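Drellville Facilities Forum
Board: Operations and Equipment
Thread: Are machines ready for linen and soft-goods handling?

Posted by lyons_ops
June 17, 2020

Members are invited to comment on the following matter. Our department is responsible for laundry, folding and minor repair of soft goods at the Lyons residence halls. We have been asked to advise whether any part of this work could be assigned to automated equipment within the next budget period. The request covers washing, sorting, folding, bagging and the light finishing work done in the sewing room.

Our preliminary view is that washing is already automated to the extent it needs to be, and that the remaining tasks are not suitable for machines at this time. I would appreciate hearing from departments that have reached a different view, particularly those that have conducted a trial.

Posted by stunari_textiles

Our shop conducted a trial of an automated folding unit in April. The unit performed acceptably on flat sheets and standard towels. It did not perform acceptably on fitted sheets, and it rejected every quilted article presented to it. Staff were required to remain at the station throughout, and the expected savings in labor were not realized.

I would therefore support the preliminary view, with the reservation that flat goods should be considered separately. A department processing large volumes of flat linen may reach a favorable result.

Posted by benchwork50

I must respectfully disagree with the manner in which the question has been framed. A folding unit is a fixed machine built for one category of article. Its failure on quilted goods tells us little about what a general-purpose arm with a two-finger gripper may be able to do. These are separate classes of equipment and should be evaluated separately.

The difficulty with padded articles is well understood. The material compresses when it is gripped, so the fingers must close further than the apparent thickness would suggest. The edge is also seldom straight. A person slides a fingertip beneath the edge and adjusts without thinking about it.
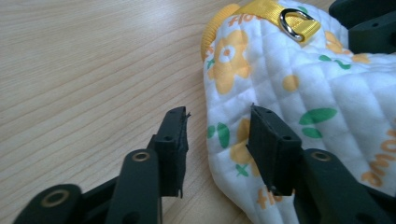

Straps and metal fittings introduce a further complication. A length of webbing with a D-ring is heavier than the cloth it lies on and will shift when the article is lifted. Any evaluation that uses plain cloth alone will overstate the capability of the equipment. I would recommend that departments include at least one padded article with a bound edge, and one with hardware attached, in any trial they undertake.

Posted by lyons_ops

The distinction is noted. May I ask whether benchwork50 is aware of a general-purpose arm presently doing this work on a regular basis, outside of a demonstration?

Posted by benchwork50

I am not. My position is that the work is feasible in principle and that progress should be reviewed annually. I do not claim that a department could purchase such equipment today and reduce its staffing.

Posted by iltine_housekeeping

In that case the disagreement appears smaller than it first seemed. The original question concerned the next budget period.

I would add a consideration from housekeeping. Our staff do not handle one kind of article at a time. A single cart may hold bath mats, pot holders, a child's bib, a bag with a broken zipper and 15 pillowcases. The attendant sorts these while inspecting for stains and loose stitching, and sets aside anything requiring repair. I have seen demonstrations in which a machine folds a towel in 2 minutes. I have yet to see one in which the machine notices that the towel should have been discarded.

Posted by stunari_textiles

Inspection was also the weak point in our trial. The unit folded two torn sheets very neatly and placed them with the good stock. They were found by the receiving floor.

Posted by millroom_supervisor

I wish to register a partial objection to the general tone of the thread. Our shop has used an automatic strap cutter for 3 years. It measures, cuts and heat-seals webbing to length, and it has relieved our operators of a tedious task. The operators still attach the rings and sew the straps by hand. If departments wait for a machine that can do the entire job, they will overlook equipment that does one portion of it well.

Posted by lyons_ops

That is a fair correction, and the draft will be amended. It will state that single-step equipment for cutting, and for folding flat goods, may be considered where volume supports it. Handling of padded, bound or strapped articles will remain with staff, subject to annual review as proposed by benchwork50.

Departments holding written trial results are asked to forward them to the Operations desk.

Posted by benchwork50

I have no objection to the wording. I would ask that "subject to annual review" not be moved to a footnote, as was done with the floor scrubbers.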